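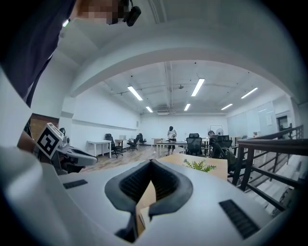

Can you get a flu shot while you're on infliximab? Inactivated flu shots can be given at any point in the infusion cycle, including the same day. The nasal spray is a live vaccine and stays off the list for as long as you're on the drug.

Longer version, because the same three things come up in my replies every July when clinics start planning fall schedules.

1/ Immunosuppressed adults get sorted by mechanism, not by diagnosis. Two people with Crohn's can have different vaccine advice if one takes mesalamine and the other takes a TNF blocker. Mesalamine alone doesn't count as immunosuppression.

2/ Live vaccines to ask about by name: MMR, varicella, yellow fever, nasal flu. If you need one, the usual time is before treatment starts. The gap afterward depends on the drug and your specialist sets it.

3/ Rituximab is the awkward one. It removes B cells, and B cells make the antibodies. A shot given soon after an infusion is safe but may do very little. Timing late in the cycle is the normal approach. For flu, many clinics won't hold out for the ideal week if the virus is already circulating.

4/ Methotrexate: some rheumatology teams pause it for two weeks after the flu shot if the disease is quiet. Don't do this on your own. Ask whoever prescribes it.

5/ Shingles: the recombinant vaccine is not live. Two doses. In immunosuppressed adults the second can go in one to two months after the first instead of two to six. Expect a sore arm and possibly a day of fever and aches.

6/ Pneumococcal: if you're 50 or older you're eligible in the US on age alone. Younger adults on immunosuppressants qualify by condition. Bring the product name of any earlier dose, since the schedule branches on it.

7/ Local note. The Stirmont clinic has moved its infusion-day shots to Friday mornings. Tesano still does walk-ins but wants your medication list printed. Their system doesn't read the Aoun portal export; it opens as a blank page. Mesis reads it fine.

8/ The Stirmont form has 26 fields. Field 21 asks for "last immune therapy." They mean the date of your last dose, not the drug name. I've seen it filled in both ways and the wrong one gets you a phone call.

9/ Household members: get them vaccinated too. Most live vaccines are fine for them. If one gets a rash after varicella vaccine, keep your distance until it clears.

10/ Antibody tests after a COVID or flu shot: not routinely recommended. There's no agreed cutoff that tells you you're protected.

Correction to 7: Tesano walk-ins end at noon.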